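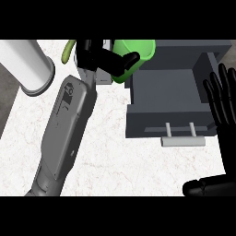
Why collect demonstrations in a simulator before collecting them on a real robot?
A simulator lets the same task be repeated from a known starting state, with every joint angle and object position stored at each step, and it allows a failed attempt to be discarded at no cost to the hardware.

Figure 3. A view from the simulated kitchen set, looking down on the marble countertop. The gripper of one arm holds a green cup near the corner of the cabinet unit, whose drawer is open. The hand of the second arm is at the right.

4. Collection of Demonstrations

4.1 Task family

The demonstrations described in this section belong to the tabletop portion of the Trostemby set. Each task in this portion involves moving one or more small household items on a counter, in some cases in relation to a piece of furniture with a moving part. Figure 3 gives a view of the workspace. Drawer tasks were given priority in the second half of the collection period, as the pilot study had shown that policies trained only on open-surface tasks performed poorly once a walled container was introduced.

The tasks are stated to the operator as a short written instruction. Instructions were drafted by Vanderleia Honorato and revised by Geum-ok Woo, who removed wording that fixed the order of the arm movements. The operator was therefore free to choose which arm to use first, where to grasp an object, and whether to pass it between the arms. We considered this freedom important. In the pilot, instructions that named a particular arm produced demonstrations that were nearly identical to one another, and the trained policy did not recover when an object lay outside the usual reach of that arm.

4.2 Operators and interface

All demonstrations were recorded at the Nedonbridge laboratory by operators who had completed a training period on the Akar interface. The interface maps the operator's wrist position and orientation to the end of each simulated arm. Opening and closing of the gripper is controlled by a trigger, while the fingers of the hand are driven by a glove. The two sides are independent, and an operator may hold one arm still while working with the other.

Because the two arms do not carry the same end effector, operators needed more practice than had been planned. Early sessions showed a strong preference for the gripper, even where the hand was closer to the object. We did not correct this preference by instruction. The starting positions of the objects were instead shifted in later sessions so that the shorter reach fell to each side in equal measure. Sessions recorded before this change are marked in the metadata and may be excluded by users of the data.

Operators worked in the morning only. Recordings from a short trial of evening sessions, held in December, contained a higher share of dropped objects and were set aside.

4.3 Variation between episodes

At the start of each episode, the positions of the loose objects are drawn at random within a region reachable by at least one arm. The cabinet is placed first, and the other objects are then placed so that none of them intersects it. Items that play no part in the instruction are also present in most episodes. Their purpose is to prevent the policy from treating every visible item as a target, and their number and type change from one episode to the next.

Surface texture and lighting are sampled from fixed lists. We kept these lists short. A larger range of textures was tested on the Conceição split and gave no measurable gain on the held-out tasks, while rendering time increased considerably. Camera position was varied within a small range for the overhead view and held constant for the views attached to the arms.

4.4 Acceptance criteria

An episode was accepted when the final state satisfied the task condition and no object had left the countertop during the attempt. The task condition was checked by the simulator. For placement into a drawer, the condition requires that the center of the object lie inside the drawer volume and that the object be at rest. It does not require that the drawer be closed unless the instruction says so.

Automatic checking proved insufficient by itself. Some attempts met the final condition through motions that would be unsafe on physical equipment, such as pushing the cabinet with the forearm or pressing an object through a contact that the simulator resolved poorly. Each accepted episode was therefore replayed at double speed by a second person, who could reject it with a short written note. The notes are released with the data.

The tabletop portion contains 654 accepted episodes after this review. A separate group of 100 episodes was held back for evaluation and was never shown to the team responsible for model training. Rejected attempts were kept in a separate archive. Although they were not used in the experiments reported here, they include many cases of partial success, and we expect them to be of use in work on failure detection.

4.5 Recorded signals

For every time step, the record includes joint positions and velocities for both arms, the commanded targets, the state of the gripper and of each finger joint, the pose of every object, and the opening distance of any drawer. Images are not stored during collection. They are rendered afterward from the recorded states, which permits a change of camera or resolution without a new session.

This choice has one limitation. The operator sees a live view of lower quality than the images later given to the policy, and small contacts are difficult to judge in it. Several operators reported uncertainty about whether a cup had cleared the edge of a drawer, and in such cases they tended to lift higher than necessary. The resulting paths are longer than those a person would produce with direct sight of the objects. We return to the effect of this habit on trained policies in Section 6, where path length is compared across the pilot and main collections.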